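14/03/2018

So I finally gave in and started clearing out my closet, and wow, I own a lot of T-shirts! I'd promised Isla I'd be done by the weekend (she wants first pick of anything I don't keep), and I'm still only on the second shelf. 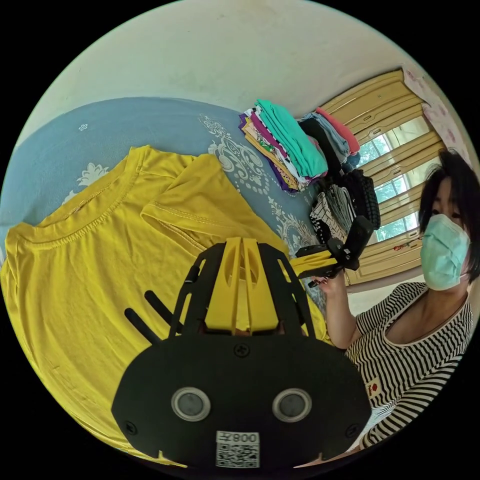 My big problem is the "maybe" pile. I told myself three things could go in it, tops, and then I found the sweater I wore on our trip to Brunton in January and, well, rules went out the window. I haven't worn it since and it itches like crazy, but I love it!

Anyway, the donation place closes at five, so I'm off to find more bags. Shoes tomorrow. Wish me luck!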